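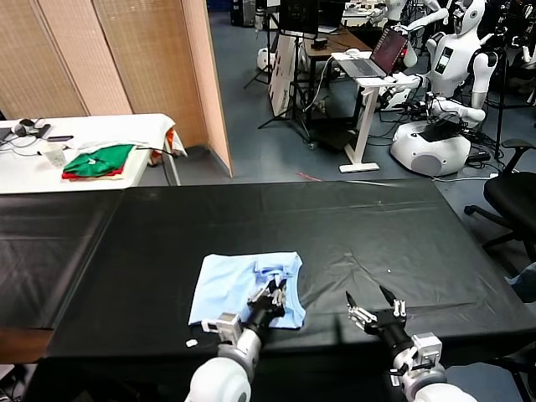 May, late morning

Folding notes, light blue garment. Writing these up while I still have the feel of it in my fingers, and because the last entry on folding just says "try hem first??" with two question marks and nothing after it.

So: hem first. I'm sold! For weeks I'd been going side, side, bottom, top, the way I learned at home, and always ending up with a square that looks fine for one second and then slumps open at one corner. Starting with a band along the bottom gives the whole thing a straight edge to build on. You line everything else up against that edge and the square more or less makes itself.

**Order I'm settling on**

1. Spread flat, hem toward you. Big wrinkles out, small ones can stay.
2. Take the hem at both ends and turn it up into a band. Both ends at once, same height.
3. Sides in to the middle.
4. Fold up toward the collar.
5. Last little tuck near the collar, press, leave it alone.

Step 2 is where it's won or lost. If one end goes up higher than the other, the band runs at a slant and every fold after it copies the slant. I tried fixing that later on, at the sides, and it only moves the problem to the collar. Better to open it up and turn the hem again.

Step 5 I keep overdoing. A pinch at the collar pulls up a bunch of little ridges along the seam, and the more I fuss with them the more there are. Press once and stop.

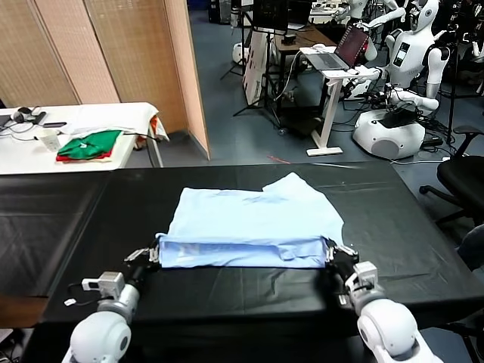
*Light blue, hem turned up along the near edge. Green on red on the white table behind.*

I love how clearly the pale blue shows up on the black. Every crease reads, even the faint ones, and you can check the line of the band at a glance. The covering itself wrinkles though, and it has shiny spots that can pass for a fold if you look too quickly. Worth smoothing it by hand before each garment. I'd like to try taping it down at the back edge as well (there's half a roll of tape in the Urrutia box, under the hangers).

**Sizes and such**

Folding board from Vostidex is 308 mm wide. I've been using it only to check the finished square, not to fold around, and I think that's the right use for it. Folding around it gives a crisp result but then you have to slide it out, and sliding it out drags the inner layer with it. Lovely board otherwise.

Shelf trays for the Gesuseck order take a stack of 7 if the squares are pressed, fewer if they're puffy. Total to fold is 100. I have 68 crossed off on the sheet by the door, so it's the home stretch — and the later ones are visibly better than the early ones, which makes me want to redo the early ones. Resist.

**Stacking**

Red under green, hem side out on both. The green one is a springy sort of cloth and won't keep a hard edge whatever I do, so it goes on top where nothing depends on it. Blue gets its own stack. I mixed colors in one pile last month and spent ages pulling out the wrong ones from the bottom, and of course each pull unfolds the neighbor.

**Still open**

- Does the hem-first order work on anything with a stiff waistband? My guess is no, the band would be too thick to fold over again. Have a go with one of the Fludar samples.
- Long sleeves: in with the sides, or laid down the back before the sides? I've done both and keep changing my mind.
- Width of the band. A hand's width feels right, but I've been doing it by eye. Mark it on the board edge with pencil?
- More table space for finished stacks. The white table gets small very fast once there are three piles going.

Afternoon: sleeves, then the waistband test if there's time.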